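# Visit to the table workshop in Indton

2020-08-05

I went to Indton because I want to order a table for our reading room, and I did not want to choose the wood from a catalog. The workshop is called Benavides. It stands behind the old grain store, and I walked past the gate two times before I found the bell.
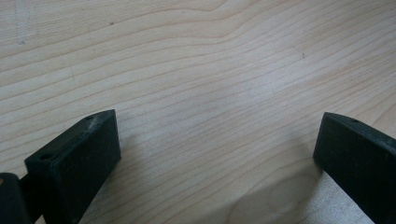 Clodagh Duggan met me at the door and gave me a cup of tea before we looked at anything. She has worked there for 11 years, first in the sanding room and now with the customers. I had sent her my measurements by letter, and she had them already on her desk with two corrections in pencil. My room is narrower at the window end. I had forgotten this.

We began in the store where the boards wait. It is a long room and very quiet. Every stack has a paper label with the month it came in, and the oldest label I saw was from September. Clodagh told me that many visitors want to buy a board from this room directly, but they are not allowed to sell it before it has rested enough.

After this we went to the finishing room, and I stayed there the longest. I had always thought that pale wood is a little boring. Now I have changed my mind. In a pale top the grain lines are only slightly darker than the wood around them, so you must come close. Then you find long waves, and in some places a closed oval with more lines around it, like the rings on a map of a hill. When the finish has a light gloss, the window takes away part of the pattern, and you have to move your head to get it back.

I asked about small marks. Enda Ó Briain, who does the finishing, does not fill every dark speck. He said that a customer who wants no specks should buy a painted table. I liked this answer, but I think Clodagh did not like it so much.

The price was the difficult part. A table in my size costs 2298 with delivery to Amimstead, and the bench is extra. I had planned to spend less. Clodagh offered a thinner top, and I have taken the paper home to think.

The visit is free, but you must write to them first. Wear closed shoes. The bus back leaves from the other side of the bridge, and I waited there for 20 minutes in the rain.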